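Cutting Board Project Report
Nusrat Abbasi
Feb 3, 2022

So the bandsaw was down again and I lost most of a week, but the board is done and I'm really happy with it! I'll skip the design sketches because they're in my folder already.

I wanted one light strip running through dark wood, off to one side (my first sketch had it dead center and it looked like a road). The boards came from Drumau, from the offcut bin, and the whole lot cost me 33 dollars. I spent way too long shuffling pieces around on the bench before I glued anything. The pale one had this wavy, swirly grain and I kept coming back to it, so it got in, even though it was a pain to plane and tore out twice.

Glue-up took three clamps and a lot of paper towels. I squeezed too hard on the first try and everything slid, so I had to knock it apart fast and start over. 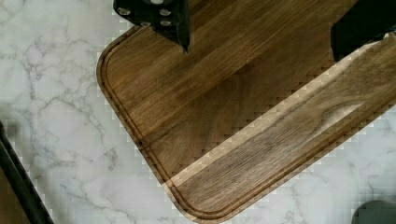
Finished board on the marble counter, with the groove following the rounded corner.

The juice groove was the part I was scared of. I made a template for the router and practiced on scrap pine until the corners stopped burning. On the real board I took it in shallow passes, and I'm glad I did, especially where the router crossed from the dark wood into the light strip. I beveled the outside edge afterward.

Sanding was boring, I'm not going to lie. I started at 70 grit, which was rougher than I needed, and then had to spend forever getting those scratches out. Then oil, wait, more oil.

If I make another one in July I'd cut the groove before rounding the corners, and I'd buy sharper bits.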